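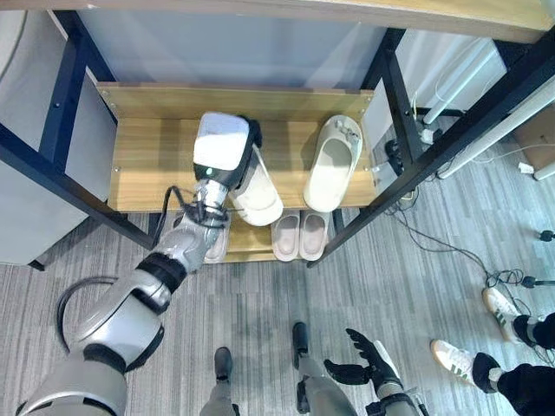 Sarahí Robles has spent most of May with the Dursun tidying kit, and she talks about it the way other people talk about a new puppy. "I came in at nine to try one shelf," she says, "and at lunchtime I was still there, moving slippers about!"

The kit, made by Cetberg, is a set of ready-taught household jobs for two-armed humanoids. It comes with 42 of them, and the shoe rack is the one she keeps going back to. "Shoes are lovely test objects. They're soft, they squash, they've got a front and a back, and a slide has that big open strap, so there's more than one sensible place to take hold of it."

Setting up took her 40 minutes, most of it spent on shelf heights (the guide is good on this, she says, though the page on low shelves could do with a rewrite). After that she could change the layout from a tablet and run the job again.

Is there anything she'd alter? "The speed. It's careful, and I like careful, but I'd love a quicker setting for the top shelf, where it has plenty of room. And please, let me name my own layouts. I've got 20 of them and they're all called Rack."

She plans to try it on ankle boots next. "The zips worry me a bit. I can't wait."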